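Walk-in cooler reading high overnight – Gulitz kitchen
Opened 24 February 2024 by Karla Contreras

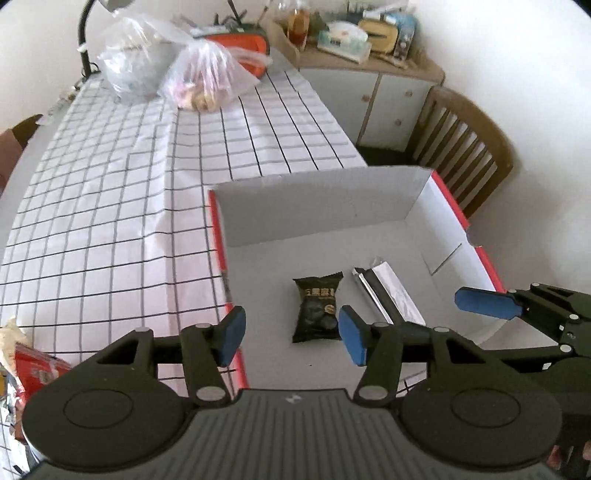
Open cardboard box on the tablecloth.

Status: Closed
Priority: High
Site: Gulitz, main kitchen
Equipment: Walk-in cooler 2, Binard controller, Dikico shelf probe

Problem as reported
The temperature log for walk-in 2 shows readings above 41 °F every night between closing and the first morning check. The highest was 46 °F. By the time the opening cook writes down the first reading, the display is back to 38 °F. The paper log looks fine for the whole month. The problem only shows up in the Dikico download, which records through the night.

Cooked rice, sliced ham, cut melon and two trays of raw chicken thighs were in the cooler when I found this. Everything ready-to-eat that had been in there overnight was thrown out. The chicken went too, as I could not say how long it had been above 41. Value of discarded food entered as $300.

Already tried
Door gasket checked with a strip of paper on all four sides. It grips.
Set point confirmed at 36 °F on the Binard panel.
Fan running, no ice on the coil that I can see.
Probe moved from the top shelf to the middle shelf for one night. Same result, one degree lower.

Reply from Cuevas service desk
Please send the full download, not only the high readings. Also let us know what time the defrost cycles are set for and whether anything warm goes into the unit at closing. Until this is sorted out, keep ready-to-eat food in another cooler and check the temperature of the food itself with a clean probe thermometer. The air reading moves faster than the food does.

Karla Contreras
Download attached, 1,610 rows. Defrost is set for 11 p.m. and 3 a.m. I don't know who set it. We moved all ready-to-eat items to walk-in 1. Raw chicken is on the bottom shelf there, in lipped trays, with nothing under it.

Closing staff put the soup away at 10:30 p.m. I asked to see how. It goes in the deep stockpots with the lids on, straight off the ice bath. I put a thermometer in the middle of one and got 68 °F.

Cuevas service desk
That would do it. Soup has to go from 135 to 70 within two hours, then down to 41 within the next four. It passes the first part, but a full stockpot will not make the second part in a walk-in, and the heat it gives off is warming the rest of the room. The 11 p.m. defrost then shuts off cooling at the worst time.

Suggested changes:
Split the soup into pans no more than 2 inches deep.
Leave the pans uncovered or loosely covered on the top shelf until they reach 41, then cover and label.
Move the first defrost to 7 a.m. and leave the 3 a.m. one alone – we can do this remotely if you confirm.

Karla Contreras
Confirmed, please change it. I ordered more shallow pans and put the cooling sheet by the ice machine. The closing cook now writes the soup temperature at two hours and again before leaving. The opening cook takes the last one.

Follow-up
Download checked after 24 hours with the new defrost time and shallow pans. High reading 40 °F, during the 3 a.m. defrost, back to 37 °F within 20 minutes. Soup was at 39 °F at the opening check. Second night much the same.

Ready-to-eat food moved back to walk-in 2. The same defrost times were found on walk-in 1, left over from the December service visit, and those have been changed as well. Alarm on the Dikico probe set to 41 °F with a 30-minute delay – texts go to the manager's phone.

Closed by Cuevas service desk. Reopen under the same ticket if the alarm goes off again.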